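From: Mateja Begović
To: Tadwood shop floor list
Date: 10 February 2019
Subject: Re: [tadwood-floor] What happens to the bench jobs?

Jonas Steiner wrote:
> I keep hearing two stories about the new arm at the Ikgate site. One is that
> it takes over the fiddly work and we all get to do something better. The
> other is that we end up standing next to it and passing it things. Can
> someone who works there say which it is? And do people still get to use
> their hands?

Hello Jonas, hello all,

Bit of both, and I'm going to be annoyingly cheerful about it, because I've had a really good winter with this thing.

We started in November with two of us on the cell, me and Auður. The arm does the sorting into trays, and it did 873 trays in its best week. That used to be my whole morning, every morning, and my right wrist is very glad to be out of it. So yes, that job has gone, and I can't say I miss it!

What came instead is harder to put a name to. I teach it positions. I move the trays a little, watch where it goes wrong, move them back and try again. When a part sticks I'm the one who decides whether it's the part or the grip (usually the grip). You do still use your hands, Jonas, all day long – pliers, tape, clamps, the lot. I had never touched a joint or a pulley before this and now I have opinions on them.

The passing-it-things worry is fair, though. For the first few weeks that was what it felt like, and the pace was the arm's pace and not ours. Auður asked for a stop at the end of each batch so we could look over the parts and have a stretch, and once we had that it was a different job. If Ovdale are getting one, ask for it before the thing is switched on. We asked afterwards and it took ages.

The other change is the talking. Fitters used to come past twice a year. Now they're over most days asking what we've noticed, and they write it down. Our list of faults and odd behaviour is up to 139 entries and a good many of them have been fixed the way we suggested.

Pay grade is still being argued over, so I'll leave that to those who are in the meetings. Come and have a go if you're over this way, I'd love to show you. The bench as it is now: 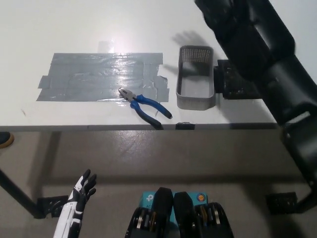 Ankica Kneževič replied that the stop at the end of each batch ought to go into the written agreement for every site, and asked Mateja whether the night shift gets it too.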